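The paper robot

Manufacturers say a tidy certificate makes a machine safe to work beside. The people who write the rules are less sure, and the people who work beside it were mostly not asked.

January 23, 2021

The binder is the first thing Hannelore Fankhauser shows a visitor. It has 300 pages, a blue cover and a spine that has been mended with parcel tape, and it concerns a single robot arm that moves yoghurt pots from one belt to another.

"I have read all of it," she says. "I would guess that makes two of us, and I'm not certain about the other one."

Fankhauser spent most of her working life inspecting presses and saws before she moved on to robots. She liked saws. A saw either had a guard or it didn't, and if the guard had been taken off there was generally a man standing next to it with a story. Robots came with paper. The arm at the dairy had a declaration from its maker, a second from the firm that built the cell, a risk assessment in two languages and a training record with a signature on every line. When she walked onto the floor, the gate to the cell was held open with a cable tie.

None of the paper was false. The gate had a switch, the switch had been tested and the test had been written down. The paper simply described a plant where people had time to close gates.

For a decade or so the trade has been promising robots that need no fence. They move slowly, they stop when they touch something, and they can be wheeled up to a bench and set going by the person who was sitting there before. The sales films show a smiling worker handing the arm a screw. The rules have tried to keep up by setting limits on speed, on force and on how hard a machine may press against a hand or a shoulder, and these limits are a good deal better than nothing.

But a limit applies to a body, and a body is usually holding something. Wendelin Kälin, an engineer at the consultancy Dimitriou, is paid to go into factories and press a measuring device between robots and tables. He tells of a metalworking shop where the arm had passed every check, with a rubber pad on the end of it. In use it carried a sheet of steel with a fresh-cut edge.

"They asked me whether the robot was safe," Kälin says. "I said the robot was lovely. I wouldn't stand next to the sheet."

His point is an old one and the standards do say it: you assess the whole job, with the tool and the part and the people, and you do it again when any of them changes. What the standards can't do is make anyone come back. A shop buys a new gripper and fits it over the lunch break, or a programmer turns up the speed to clear a late order. The certificate on the wall still carries the same date.

Droltell, which builds small handling cells for food and toy firms, has made a selling point of what it calls living assessment. Its customers get a tablet. Each time the program is changed, the tablet asks the operator to confirm that the risk assessment still holds, and the operator touches a green button. I asked Birgit Strobel, who looks after customer training there, how often anyone touches the other button.

She looked it up, which I hadn't expected. Of the last 200 confirmations, 2 had been refusals. One of those was a trainee who had wanted to see what happened.

"It's a start," Strobel said. "Before, there was no question at all." I think she is right that it's a start. I also think a question answered the same way 198 times has stopped being a question, and that the firm's brochure, which calls it a culture of safety, is asking a lot of a green button.

The next set of rules is meant to deal with machines that aren't programmed line by line but learn from people doing the job by hand. Someone picks up a small object and puts it where it goes, again and again, and the recordings become the robot's schooling. Liesl Steiner has been drafting a code of practice for this kind of work at Mastonano, a research and testing house, and her draft is unusual in spending more pages on the people and the bench than on the software.

Some of it is plain housekeeping. Cables should leave the bench where an elbow won't catch them. Stands should have their feet clear of where people walk. Whatever fixes the position of the work has to be noted, so that another group could set up the same bench and get the same thing. Then there are breaks, and the weight of whatever is held in the hand, and who may stop a session. Steiner wants the person doing the movements to be able to stop without giving a reason.
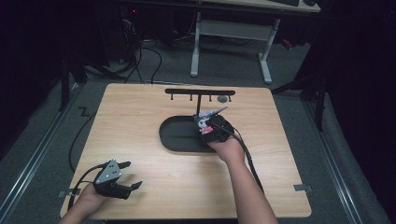
Does a robot that has learned from people need different safety rules from one that was programmed?

The limits on force and speed should be the same, but the checking has to be wider, as there is no list of moves to go through and a tester must try the cases the teaching left out.

It is that second half that troubles people who sign things. A programmed arm can be walked through its path at a crawl, with an inspector watching each point. A taught one may take another route if the part lies a finger's width to the left. Ayuba Gyamfi, who tests for insurers, has been told by more than one supplier that their system has been "validated on 100 tasks". He asks which ones. Sometimes a list arrives, and it is a list of the same task with different coloured blocks.

He has little patience for the word "validated", and even less for "human-like". "People do daft things with their hands all day," he says. "They reach across each other, they put the knife down pointing the wrong way. If the machine has learned from us, I'd like to know who was looking."

Steiner's draft has an answer of sorts. Recordings in which the person made a mistake are to be kept and labelled instead of thrown out, and the label is to say what went wrong in words a shift leader would understand. She had a fight over that clause. Firms that reviewed the draft said that it would double the work and that clean data was better data. The clause survived with the word "shall" changed to "should", and anyone who has read a standard knows how far a firm can travel on a "should".

That is my quarrel with much of what passes for good practice in this field. The documents are decent, and many of the people writing them have seen a crushed hand and don't want to see another. Yet the hard clauses get softened on the way to the printer, while the easy ones come through whole and are then quoted in brochures. You will find a firm rule on the colour of the stop button. You will look longer for a firm rule on how many minutes a person may spend repeating the same small movement before someone makes them put the tool down. The draft leaves that to "local arrangements".

At a packing plant that uses a cell called Erna – the name came with it, on a sticker – I asked the morning shift what the local arrangements were. They had no idea there was a code, or a draft of one. They did have a rule of their own, written in marker on the side of the cabinet: if Erna hums, step back and fetch someone. It had been there since the spring. The hum, one of them explained, came when the arm was pushing against something it couldn't move.

I mentioned this to Kälin, expecting him to laugh. He asked whether it was in the risk assessment. It wasn't. He asked whether the makers had been told about the hum, and I said the shift thought so, though they couldn't say by whom.

Fankhauser, for her part, went back to the dairy in April, after her first report. The cable tie had gone. The gate now closed by itself, on a spring, and she wrote that down as an improvement. A page had been added to the binder to record the spring. On the far side of the cell, where the belt goes through the fence, somebody had taken off a panel to get at the jams more quickly, and it was leaning neatly against the wall with its screws in a yoghurt pot.

The draft code from Mastonano is open for comment until the end of April. Steiner says most of the replies so far have come from firms that sell robots. She would like to hear from someone who has to stand next to one.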